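**Plunard issues revised upkeep procedure for Brondemora handling cell**

DIRNOVPORT, September 2025 – Plunard has released the second edition of its setup and upkeep procedure for the Brondemora cell, the single-arm handling station at its Dirnovport site. The new edition replaces the one issued in February and applies to all work on the arm, the wrist camera, the gripper and the table.

The Brondemora cell is used for handling trials with produce shapes such as grapes and bananas, placed on a plate on a white table. Bunched items are the hardest on the gripper. The fingers have to go down into the bunch from one side, and a small error in finger alignment shows up there sooner than it does with a block or a box.
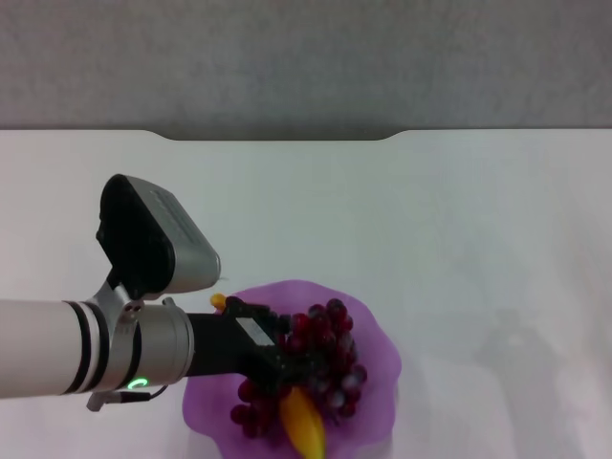

The February edition called for a full alignment every 22 working days. Records kept by the cell team covered 73 alignment checks, and 19 of them found the camera bracket out of position by more than the permitted amount. In almost all of those the bracket fasteners had been tightened in the wrong order after a gripper change. The revised procedure therefore ties the check to the gripper change and drops the fixed interval.

Under the new edition, a gripper change is carried out in this order:

1. Move the arm to the service position and remove power from the gripper.
2. Disconnect the gripper cable at its connector. Do not pull on the cable loop.
3. Remove the gripper, wipe the mounting face and inspect it for burrs.
4. Fit the replacement, then tighten the camera bracket fasteners in two passes.
5. Restore power and confirm the indicator on the joint before any motion.
6. Run the camera check at four heights above the table and record the results.

The camera check has also been changed. The earlier method used only the plate as a target. The current one adds a view taken near the table edge, where the camera must separate the edge from the wall behind it. Focus is fixed for normal working height, so a soft view at close range is not treated as a fault.

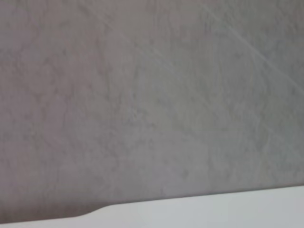 *Plunard Technical Communications*

Cable routing is covered in a separate section. The loop under the joint must be long enough to allow full wrist rotation and short enough to stay clear of the plate. Technicians are to turn the wrist slowly through its range after every cable change, with one hand on the stop control.

Cleaning instructions are shorter than before. The table is wiped with a damp cloth at the end of each shift, and the camera window with a dry lens cloth only. Solvents are no longer permitted on the gripper fingers.

The procedure was drafted at Dirnovport and reviewed by Phetsri, which supplies spare brackets and fasteners for the cell. Printed copies of the February edition should be withdrawn. Sites that operate a cell of the same layout may request the new edition from the Plunard service desk in Dirnovport.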